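# Remmont, series two, and why I can't stop listening to the voices

Quick one before work. Started this at 6am with toast so forgive the state of it.

So I finished the second series of Remmont last night. All of it. Sixteen episodes in less than a week, which is not something I'm proud of, and my eyes feel like they've been rolled in sand. For anyone who missed my going on about it in January - it's the animated one about the salvage town, the drowned railway, the girl with the borrowed name. Grown-up cartoon. Quite bloody in places. Don't put it on for the kids, my sister did and had to have a talk with them.

What I want to get down before I forget is the cast. I'm useless with voices normally. Took me until episode nine to work out that the Stationmaster is Murdo Kinnear, and I've seen Murdo Kinnear on stage! Twice! He's gone right down into his boots for it. Slow, gravelly, a bit of a whistle on the s. In series one he barely had a line and I'd assumed it was just somebody from the office filling in.

And then Davina Rutherford as both twins. Both! They don't even sound related. There's the row in the pump house, episode eleven, where they talk over each other for a good two minutes and I kept rewinding to see if I could catch her out. Couldn't. I'd love to know if she did it all in one go or line by line, there's nothing online about it that I can find.

Not everything works. The Mudley stuff drags. Three episodes in Mudley, one would of done. They get off the boat, they argue about the map, somebody gets a cough, they argue about the map again. Washington Mendonça is very funny as the ferryman but he's left carrying the whole thing and by the end even he sounds a bit tired. My friend Kaiwen Kong, who got me into all this, reckons the Mudley episodes are the best bit. Kaiwen is wrong. We've had words. He's still coming round for the special.
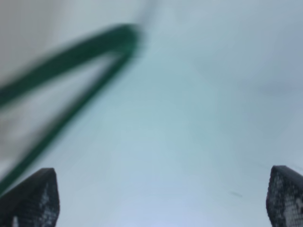
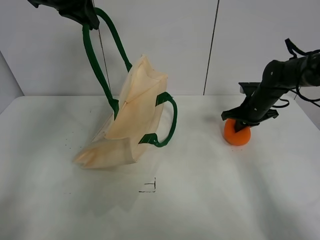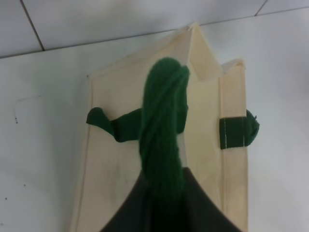
Right, the ending. Spoilers, sort of, skip down if you're behind.

I didn't see Lindsay going. I really didn't. All those hints in the first half were pointing at the old man, he had the cough, he'd given away his coat, he'd done the speech. You know the speech. And then it's Lindsay on the bridge with the lamp, no music, and the lamp just goes along the water by itself. I had to get up and stand in the kitchen for a bit.

Davina MacKinnon does Lindsay (yes two Davinas in one cast, very confusing credits) and that last phone call is the best thing in either series. She hardly raises her voice. There's a laugh in the middle of it that sounds like a mistake they kept. I've seen people moaning that it was rushed and I don't get it at all. It's a phone call. People hang up.

What bothers me more is the bit after. The jump forward. Didn't need it, didn't like the haircut, don't care who owns the railway now. If they'd stopped on the lamp I'd be calling it perfect. As it is they've clearly left a door open for series three and I can feel them wanting me to guess what's in the box. I'm not guessing. I guessed last time and was wrong for a year.

Things I haven't worked out, tell me if you have:

- who Mutitby is. It's scratched on the door in episode two, it's on the ferry ticket, and the Stationmaster says it in his sleep. Person? Place? Both?
- why the clock in the signal box always says the same time, even in the flashbacks
- what happend to the dog. The dog was THERE. Then no dog.
- whether the 146 on the side of the engine is meant to be the same engine from series one, which I'm sure was a 39. Could be they repainted it. Could be somebody in the drawing department had a bad day.

On the music - much better this time. Less of the sad piano, more of that wheezy squeezebox thing over the titles. I've been humming it at the bus stop. Got a look.

Also whoever decided to do the storm episode nearly in black and white, give them a rise. It's just faces and rain and then one yellow window. I'd put that one up against any proper film I've seen this year, and I've seen a few, mostly on the sofa, mostly asleep by the end.

Going back to the start now with the subtitles on, as I missed half of what Kinnear mumbles. Might write up each episode as I go. Might not, I said that about the baking one and got as far as the scones.

Bus in ten minutes, no shoes on yet. If you know about the dog, comment please.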